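3.2 조사 대상과 자료 수집

본 연구는 공동주택 거주자의 대기전력 인식과 실제 차단 행동 사이의 차이를 다룬다. 설문은 Lendow 단지와 Rastell 단지의 입주 세대 1041곳에 배포하였고, 이 가운데 713세대의 응답을 분석에 사용하였다. 주거 형태 이외의 문항에 절반 이상 답하지 않은 설문지와 동일 세대에서 중복 제출된 설문지는 제외하였다. 응답자는 세대당 한 명으로 제한하였으며, 전기요금 고지서를 직접 확인하는 성인이 작성하도록 안내하였다.

설문지는 세 부분으로 구성된다. 첫째 부분은 세대 구성, 전용면적, 거주 기간 등 기본 사항을 묻는다. 둘째 부분은 대기전력에 관한 지식과 태도를 5점 척도로 측정한다. 셋째 부분은 거실, 주방, 침실, 작업 공간에서 사용하는 기기와 그 전원 연결 방식을 기록하도록 하였다. 연결 방식은 벽면 콘센트 직접 연결, 스위치가 없는 멀티탭, 전체 스위치가 있는 멀티탭, 개별 스위치가 있는 멀티탭의 네 범주로 나누었다. 예비조사에서 응답자들이 뒤의 두 범주를 자주 혼동하였으므로 본조사에서는 범주별 설명을 문항 바로 아래에 넣었다.

3.3 전원 연결 방식의 분류

멀티탭의 스위치 유형은 차단 행동의 빈도와 관련된 변수로 선행 연구에서 반복하여 다루어졌다. 다만 기존 분류는 제품의 정격이나 구수를 기준으로 한 경우가 많아 사용자가 스위치를 조작하는 단위를 구분하기 어렵다. 본 연구에서는 한 번의 조작으로 전원이 끊기는 기기의 범위를 기준으로 삼았다. 전체 스위치형에서는 연결된 모든 기기가 함께 차단되고, 개별 스위치형에서는 해당 구에 연결된 기기만 차단된다.
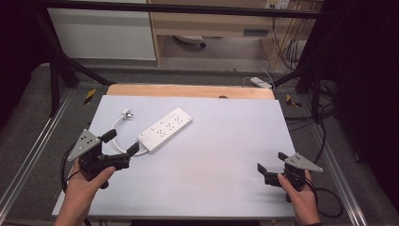 그림 4. 배선용 멀티탭. 본체는 흰색이며 한쪽 끝부분에 소형 스위치가 있다.

이 기준을 적용하면 같은 제품이라도 연결된 기기의 조합에 따라 차단의 부담이 달라진다. 예를 들어 텔레비전과 공유기가 하나의 전체 스위치형 멀티탭에 연결되어 있으면, 텔레비전의 대기전력을 차단할 때 인터넷도 끊긴다. 자유응답 문항에서도 이러한 이유로 스위치를 끄지 않는다는 서술이 확인되었다. 이에 따라 상시 전원이 필요한 기기와 그렇지 않은 기기가 같은 멀티탭에 연결된 경우를 '혼합 연결'로 정의하고 별도의 이항 변수로 입력하였다. 공유기, 냉장고, 정수기, 보안 장치는 상시 전원 기기로 분류하였다. 충전기는 사용 양상에 따라 성격이 달라지므로 응답자가 상시 연결 여부를 직접 표시하도록 하였다.

멀티탭의 위치도 함께 조사하였다. 가구 뒤나 책상 아래에 놓여 손이 닿기 어려운 경우와 가구를 옮기지 않고 스위치를 조작할 수 있는 경우를 구분하였다. 위치는 공간별로 기록하되, 한 공간에 멀티탭이 여러 개 있으면 연결된 기기가 가장 많은 것을 대표로 하였다. 이러한 처리 방식에서는 보조 멀티탭의 영향이 과소평가될 수 있다.

3.4 전력 사용량 측정

설문 응답의 타당성을 검토하기 위하여 응답 세대 중 12세대를 선정하고 9일 동안 콘센트 단위의 소비전력을 측정하였다. 측정에는 Brusby 전력 기록계를 사용하였으며, 측정값은 1분 간격으로 저장하였다. 측정 대상은 거실과 작업 공간으로 한정하였다. 주방은 조리 기기의 사용 시간이 세대마다 크게 달라 대기 상태를 일관되게 구분하기 어려웠다.

대기 상태의 판정에는 Wikström 절차를 적용하였다. 이 절차는 기기별 소비전력 분포에서 가장 낮은 안정 구간을 찾고, 그 구간이 일정 시간 이상 유지될 때를 대기 상태로 본다. 소비전력이 0에 해당하는 구간은 차단 상태로 분류하여 대기 상태에 포함하지 않았다. 기기가 자체적으로 갱신 작업을 수행하면서 생긴 짧은 상승은 앞뒤 구간이 모두 대기 상태일 때에 한하여 대기 상태로 처리하였다.

측정 기간에는 세대원에게 평소와 같이 생활하도록 요청하고 측정값은 제공하지 않았다. 그럼에도 기록계의 설치 자체가 차단 행동을 늘렸을 가능성은 남아 있으므로 첫날의 자료는 분석에서 제외하였다. 11월에 실시한 추가 조사에서는 난방용 보조 기기의 연결 여부만 다시 확인하였고, 그 결과는 본 절의 변수에 반영하지 않았다.

3.5 분석 방법

종속변수는 취침 전과 외출 시의 차단 빈도를 합산한 점수이다. 독립변수에는 대기전력 지식, 절약 태도, 멀티탭의 스위치 유형, 혼합 연결 여부, 스위치 접근성을 포함하였다. 세대원 수와 전용면적은 통제변수로 두었다. 먼저 인식 관련 변수만으로 회귀모형을 추정한 다음, 전원 연결과 관련된 변수를 추가하여 설명력의 변화를 비교하였다. 단지에 따른 차이는 가변수로 처리하였다.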